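Course notes, Unit 6: When the Gripper Lets You Down
Instructor: Ezequiel Olvera
Read before lab. Bring a pencil and your logbook.

Last time we finished with closing force and finger travel, and I promised that this week we would get to my favorite subject, the one I can talk about until they lock the building: things going wrong. I know the schedule says "fault analysis," which sounds dry as toast, but please come with an open mind. More of my own learning came out of one bad afternoon at Perkholm than out of the two textbooks I was carrying at the time.

6.1 The Perkholm cup fault

Some of you have heard me tell this one. The job was to teach an arm to set out and stack drinking cups, using demonstrations that people recorded with hand-held grippers in ordinary homes. We had 1,493 demonstrations, which felt like a great many in those days, and the policy trained from them looked lovely on the bench. Then in June it went onto the Lovton arm and started knocking cups over. It would come in nicely, close on the first cup, lift, and on the way out the back of one finger would sweep across whatever stood behind. Out of 200 trial runs, 27 ended with at least one cup on its side that the arm had not been asked to touch.

The first thing everybody blamed was the grip force. It is always the first thing everybody blames (I did it too, and loudly), and we lost most of a week turning the force down in small steps. All that got us was a second fault on top of the first, with cups slipping out of the pads halfway up. Please write this in the margin: when you change a setting and the fault stays the same, put the setting back before you try the next idea. We didn't, and for a while we were chasing two problems that we took for one.

The real cause was in the opening width. A colleague at Fagundes, who was helping us with the replay software, lined up the recorded finger width against the commanded width on the arm and found that the scale had been entered wrong. The arm was opening wider than the person had, on every single approach. With one cup alone on a table you would never notice. With several paper cups close together, the extra width was enough for the outside of a finger to catch a neighbor.

6.2 What the hand-held work looks like

Before lab, spend a little while with the picture and think about the room each finger needs. Paper cups weigh next to nothing, so a light brush from the side is plenty to tip an empty one, and a full one brings its own troubles.
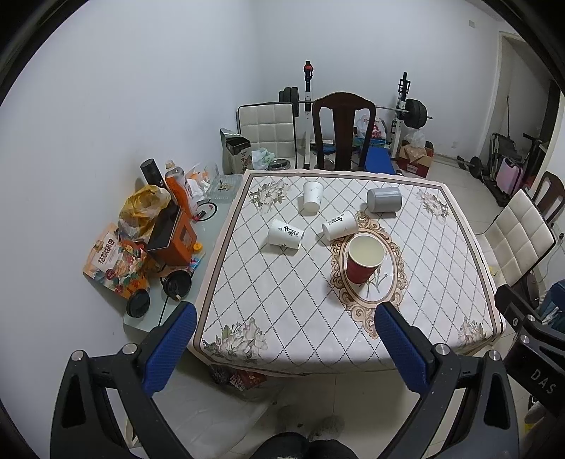
Figure 6.1. Hand-held gripper, fingers wide apart, at a dining table with one upright red cup holding liquid and four cups lying on their sides.

Now look at the space between the red cup and the white one lying just behind it. Suppose you had to bring the gripper in and take hold of the red one. Which way would you come, and how wide would you dare to open? There's no single right reply, and I would like to hear several of them in class. Be careful about one thing, though. A single still cannot tell you how a cup came to be on its side. It may have been placed that way for the task, or it may have been knocked. If you write "gripper tipped cup" in a fault log on the strength of one still, I will send it back to you, kindly, with a note.

6.3 Liquids

A word on safety, and I'll try to keep it short (you may laugh). An open cup with liquid in it changes the job. In the teaching lab we use plain water, cold, and never more than half a cup. Power strips come off the table and off the floor under it. If anything spills during a powered run, press the stop first and reach for the towel second. I have watched a very clever person do it the other way round with the arm still moving, and though she was fine – a bruised knuckle and a wet sleeve – I would rather not watch it again.

6.4 Lab task

Work in pairs at the Jovgate bench. Measure the true opening of your gripper with calipers at fully closed, half open and fully open, and write down what the software reports each time. Leave about a page for this, as you will want to repeat it after warm-up. Then set two empty paper cups side by side and find the smallest gap at which you can pick up one without moving the other. Try it by hand first, then on the arm at low speed.

In your log, for every tipped cup, give the commanded width, the measured width, the direction of approach, and which part of the finger made contact. If you did not see the contact, write "not seen." I mean it, that is a perfectly good entry and I will never take marks off for it.

Reading for next time is the handout on slip detection. The calipers live in the gray drawer, and they go back in the gray drawer.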